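The Tray Line Is Not Where the Time Goes

I worked in contract kitchens for 15 years before I moved to the office side, and I still spend part of most weeks at the Jostgate site. Jostgate makes cold meal trays for hospitals, two schools and a rail depot. Since September it has also been the place where Gustorine, the catering group I work for, is trying out robot arms for plating. The project is called Bato. I have been asked several times whether I am for it or against it. My answer depends on things that have very little to do with the arm.

What the tray line does now

A tray at Jostgate gets a plate, a bread item, a drink, a fruit and sometimes an egg. On a normal morning shift the line turns out 698 trays. The people on it stand for the whole shift and make the same reach again and again. Most of the injury reports I handled as a supervisor were shoulders and wrists, and most of them came from the tray line. When people tell me that automation takes away good work, I ask whether they have done that reach until 2 in the afternoon.

But the reach is only part of the job. The person on the line also sees that a carton is crushed, that the card says no egg, that the rolls from this morning are smaller than they should be. They put the tray aside and call someone. That part is not written down in the job description, so it was not in the plan for Bato either. It came up in the second week, when trays started coming back from the wards.

What the arm is learning on

The practice table is in the old dry store. It gets set with the same sort of things a tray gets, and the arm is run on them over and over in different layouts.
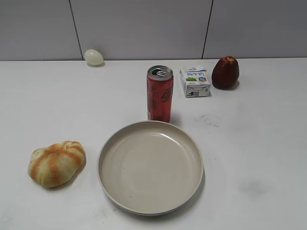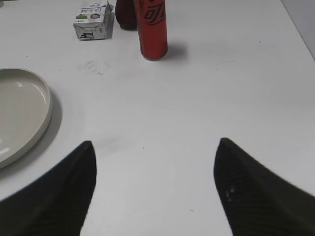

What changes for the people

The first change was the schedule. An arm that works slowly but does not need a break pulls the start of the shift earlier. Three people who used to come in at 6 were asked to come in at 4:30 to load the racks. Their pay did not change, and one of them lost her ride. I don't think anyone meant harm by it. The plan had a column for machine hours and no column for how people get to work.

The second change was who gets asked. Under the old setup, if the line was running badly, the lead could stop it, move two people and start again. Now the lead calls Tsegaye, the outside company that keeps the arm running, and waits. Tsegaye's technicians are polite and they know their work. They are also 200 miles away. A lead with long experience of that line should be able to change the order of items on a tray without a service call, and at the moment she can't.

The third change is harder to put on paper. When a machine does the easy trays, the people get the hard ones all day - the soft diets, the allergy cards, the late changes. Management calls this more interesting work, and some of it is. It is also more tiring, and a mistake on an allergy tray is a serious matter. If the whole shift is now made of the trays where mistakes count, then the rate per hour has to come down. So far it has not.

What I would ask for

I would keep Bato going. I have seen what the tray line does to shoulders, and I would like fewer people to have surgery at 50. But I would put some conditions on it, and I would want them in writing before a second arm is ordered.

Leads should have the right to stop the arm and to change its layout, with training paid by the company and done on shift. Start times should not move by more than 30 minutes without the agreement of the people who have to keep them. The hourly target for hand-built trays should be set again from zero, by watching people build the hard ones. And the checking that line workers have always done should be named as a job, with a grade and a wage that match it.

None of this is expensive next to the price of the equipment. The checking grade would cost the most, and I expect the most argument there. I have heard it said that cameras will do the checking in a few years. Maybe they will. The trays are going out tomorrow morning, and a person is going to look at the card and decide about the egg. I would like that person to be paid for it now.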